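Paired-grip bag loading

Paired-grip bag loading is a method in robotic manipulation in which two arms share the work of filling a flexible, resealable bag. One arm holds the bag while the other moves items between the bag and a rigid tray. The method was developed at the Tresow laboratory in Geltstead and is used mainly to study how learned control policies cope with thin, transparent plastic.

Background

Bags are harder for robots than boxes or trays. The shape of a bag changes each time it is touched, and clear film is difficult for depth sensors to measure. Earlier work often held the bag in a fixed metal frame, which removed the problem of keeping it open but limited the results to bags of one size. Paired-grip loading does without the frame and treats the opening of the bag as part of the task.

Workcell

The standard workcell has two arms bolted to a single aluminum rail along the front of a small enclosure. Printed panels line the walls, and a slotted plastic basket on the floor serves as the tray. Toy produce is used in place of real food - it keeps its shape over many trials and can be replaced at low cost. Cameras mounted at the grippers supply close views of the tray and the bag.

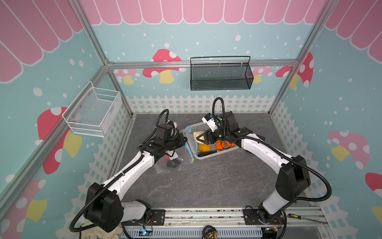 Procedure

Each trial is divided into stages. The bag is gripped near its zipper strip and lifted clear of the floor. The second arm then works at the opening or at the tray, depending on the direction of transfer. Loading and unloading are trained as separate skills. A trial is scored as complete only when every item has been moved and the bag remains in the grip of the holding arm.

Training data are gathered by teleoperation. The first published set contained 2,000 demonstrations, and each policy was tested over 100 trials.

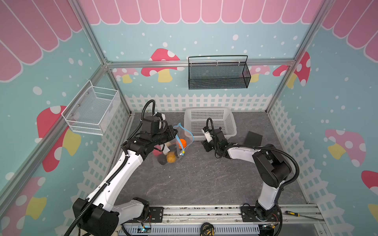 Tresow Laboratory, Bimanual Manipulation Group

Results

A policy trained on views from a fixed camera alone completed 42 of 100 loading trials. Most failures occurred when the bag closed before the item reached it. Adding the wrist views raised the number of completed trials, with the largest gain at the opening stage. From close range, the colored strips on either side of the opening give the policy a clear edge to follow, even where the film between them is creased.

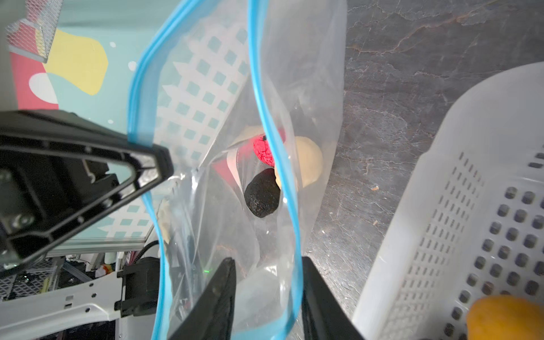

The gain was smaller for unloading. Items resting against one another low in the bag were sometimes gripped together, and the film was at times caught along with them. The group later added 10 recovery motions to the training set, in which the operator releases the film and approaches again from a different angle.

Related work

The Nakajima variant uses the same two-arm layout but holds the bag against the floor of the cell. It is slower and is preferred for heavy items. The Lolcombe benchmark adopted the loading stage as one of its tasks, with scoring rules that also count damage to the bag.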